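Visit to the Hirnel open day, Rolimbridge, 08/04/2022

Hirnel moderates comments for local newspapers and forums, and it opened its offices to readers for an afternoon. I went because a comment of mine had been removed by them in November and I wanted to see who decides these things.

Tímea Kelemen met us at the door and took us up in groups of 12. Each moderator handles up to 200 flagged posts in a shift. Most are dull – spam, repeats, people swearing at a referee. The hard ones go to a second reader.
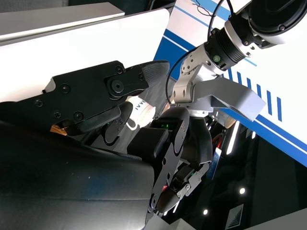

Ctibor Danko then gave a talk on public shaming. He used a thread about a shop assistant that drew 245 replies overnight, 3 of them giving her home address. Those went at once. The rest stayed up, and he was asked sharply why. His answer was that rude is allowed and threats are not, which left a good deal out.

I asked about appeals. There is a form, and it goes to the same team. I didn't get my comment back.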